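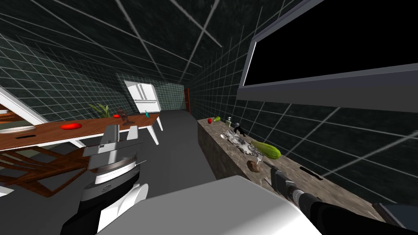
Ehab Ragab wrote in to ask if the Kauppinen grout pen really lasts longer than the cheap ones, and whether he'd need one or two for a small kitchen. One, Ehab, unless your grout lines are very wide! I did my own kitchen with a single pen and had enough left over for the strip behind the bathroom sink.

Kauppinen Grout Pen, 14 ml
Colors: white, ivory, light gray, charcoal
Tip: 4 mm, reversible
Item 344

I started stocking these after I got tired of apologizing for the old brand (the tips went mushy halfway along the first wall, and I got a lot of grumpy emails). The Kauppinen tip is firmer, and when one end frays you pull it out with tweezers, flip it over and keep going. The ink is water based and has hardly any smell, so I've used it with dinner on the stove.

How I use it

Clean the grout first, and I mean really clean it. Dish soap and an old toothbrush are fine for light dirt, but near the stove you'll want a proper degreaser – I like the Braver one, which we also sell. Rinse, then leave everything alone overnight. Damp grout drinks up the ink and you end up with blotches.

Shake the pen, press the tip on a scrap of cardboard until the color comes through, and draw along the line in short strokes. Wipe any overspill off the tile with a damp cloth within a few minutes. If you forget a spot, a plastic scraper will usually take it off glazed tile later. On unglazed tile or natural stone I'd skip the pen altogether, it soaks in and stays there.

Let it dry for an hour before you decide on a second coat. White over dark gray nearly always needs two. Going darker is much easier, and charcoal covers in one pass.

Can I use it in the shower?

Yes, but give it a full day before you run the water, and expect to touch it up every year or so. It won't fix cracked or missing grout, and it won't cure mold either. Sort those out first.

Shipping and pickup

Orders in before 2 p.m. go out the same day from our Plemville shop. You can also pick up at the Gillau counter, though we don't keep ivory there, so call ahead if that's your color. Unopened pens can come back within a month. Replacement tips are sold in pairs, and they fit the older Kauppinen pens too.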